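Teltcombe Community Help
Home > Workshop and Garage > Benches and worktops

Is a screwed-down maple board worth it on a perforated bench?

Posted by Iltosar, 14 replies hidden, 3 shown as most useful

I've been put in charge of sorting out the bench in our shared workroom. It has a blue perforated top, all round holes, and small things are a pain on it. Anything narrow wants to tip into a hole or catch on the rim of one. We use it for laying out little plastic pieces, stacking them, lining them up and so on, so a level surface matters more than strength.

The supplier (Raltenico) wants £244 for a fitted top. That seems a lot for something flat. A friend says to get an offcut of maple and screw it straight down to the bench. I have my doubts. Won't it cup? Won't the screw heads get in the way? And does a piece with knots in it matter, or is that only for looks? The offcut I've been offered is 19 mm thick and has a few.

teltcombe_bench

I wouldn't pay £244 either, but I wouldn't believe anyone who tells you solid wood stays flat for ever. It moves. How much depends on how dry it was when it was cut and how warm your room gets, and the chap selling offcuts rarely knows either of those things.

Two screws near the front corners is the usual way to start. Put them close to the edge so the middle stays clear for whatever you're doing. Drill the holes in the board a touch wider than the screw, so the wood can shift a bit without splitting. Don't do them up as tight as they'll go.

Small knots are fine if they're sound. Press each one with a thumbnail and if it moves, turn the board over or find another. Swirly grain looks nice, and I'd say that's all it does for you, except that it can tear if you plane it the wrong way.

Ours is pale maple with a few dark flecks and a swirly bit at the front. Eight small plastic blocks will stand up on it in a line, and that was all I wanted from it.

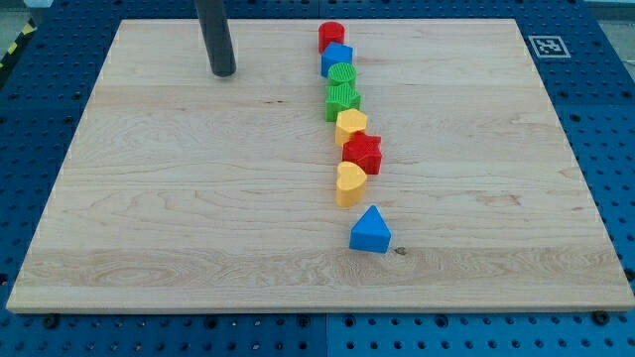 Parry bench user

Waste of good maple. Buy a sheet of MDF, cut it to size, throw it away when it gets tatty. Mine cost next to nothing and I had it down before lunch.

raltenico_sceptic

MDF is flat on the day you buy it, I'll give it that. Spill a mug of tea near a cut edge and see how flat it is by July. I've replaced mine 3 times and I'm not convinced I've saved anything.

Before you buy either, put a long straight edge across the bench itself. If there's a join between two panels and one sits higher than the other, any board on top will rock, and you'll blame the wood for it. A bit of card under the low side cures that.

Also check what's under the holes before you drive a screw through. On some benches there's nothing for it to bite into and you need a nut and washer from below.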